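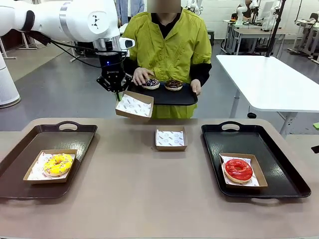
Two donuts on a black tray, with an empty box in front.

Oct 13, 2022

My laptop is dying, and it would like everyone to know. The fan now runs at a pitch that makes the dog leave the room, and the battery lasts 88 minutes if I don't ask it to do anything rash, such as open a second tab.

So I've been shopping for a replacement since May. The one I want is the new Grindus, which has been "coming soon" for so long that the sign-up page has been redesigned twice. I signed up both times. My reward was a coupon for a sleeve to put it in.

Meanwhile the old Grindus keeps getting cheaper. Bidley had it at $836 last week, with a countdown clock in red. I watched the clock reach zero - I had a free evening - and it started over at the same price.
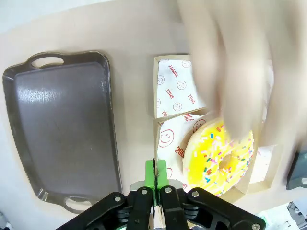 Lined box and an empty tray, side by side.

My friend Müzeyyen Bilgin, who fixes computers in Porncombe and has no patience for me, thinks I should buy a refurbished Kozan for $259 and stop reading rumor sites. She's probably right. I read three more rumor sites on the way home to make sure.

The rumors, for what they're worth: a brighter screen, a better keyboard, and only one port, on the wrong side. One site swears the pen will be sold separately. Another says there is no pen. 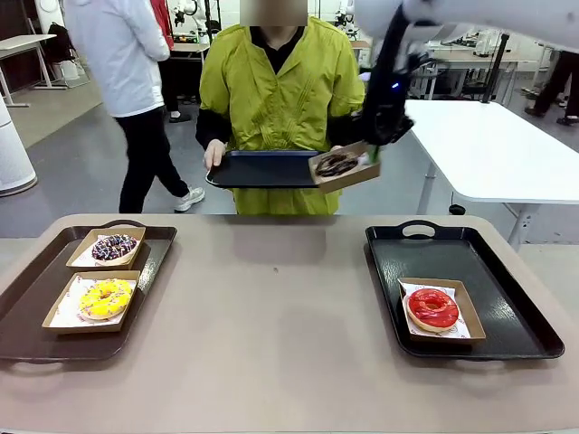 I did try the Kozan in her shop. It's heavy, the lid has a sticker ghost on it, and the space bar answers a little late, like a teenager. It also opened 4 video tabs without a sound from the fan, and I stood there longer than I meant to.

She's holding it for me until the end of the month. I haven't told her I got another email about the sleeve.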